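Home | News | Workplace | Science | Opinion | Subscribe

The early shift at Elach, and the two arms that share it

At 6 a.m. the sample room at Elach is already lit. The lab sits on the edge of Stisville, next to a tire shop, and it tests water and soil for farms all over the county. In June the team began handing its tube sorting over to a pair of robot arms, and the woman who runs the early shift had been asking me to come see it ever since.

"I'm going to talk too much," she warned me at the door. She did, and I loved every minute.

She has been at Elach for 8 years, most of them spent moving little capped tubes from one rack to another. On a heavy day the lab takes in 3,000 of them. "You pick it up, you read it, you put it down. Then your thumb starts to go," she said, holding up the hand that needed a brace two winters ago. "I'd get home and couldn't open a jar of pickles!"

The software that plans the moves is called Flakora, and it came through the company's sister lab in Fajardo, where a crew had been running it for a year. Before anything gets changed at Stisville, the new layout is tried in simulation first - racks, table, arms, even the door. She was put in charge of that part, which surprised her more than anyone.

"I had never touched a program like that. They sat me down and said, you know where the racks should go, so put them there." She laughed. "I moved the orange one 49 times. I wanted it where a person could still reach in."

Her pay went up a grade with the new duties. Her coworker on the same shift, who joined us with a giant coffee, was slower to come around. He had figured his job was gone. Now he checks the flagged tubes, calls the farms himself and gets to explain their results to them, and he told me he had gone years without speaking to a single customer.

"I still don't like the noise of them starting up," he said. "But I like the phone part. I'm good at the phone part."
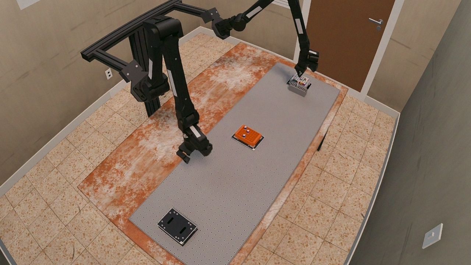
The simulated sorting table, with one arm over the gray rack of caps and the other beside the board.

Is anything worse? She took her time with that one. The room is quieter, she said, and people used to gossip over the racks. They have started eating breakfast together to make up for it - I was given a very good egg roll. And the training hours were squeezed in on top of regular work, which she told the managers was a mistake.

She would still do it again. Next she wants to teach the night crew to set up their own layouts, and she has asked for 100 hours of paid time to do it properly.

"Put that in your article," she said. "Then they have to say yes."

Comments (3)

benchrat: The thumb thing is so real. I did tubes for a decade and mine clicks.

soilnerd: Glad she got a raise out of it. At my place we got a pizza.

marlow_k: Would like to hear from the night crew too. Any plans for a follow-up?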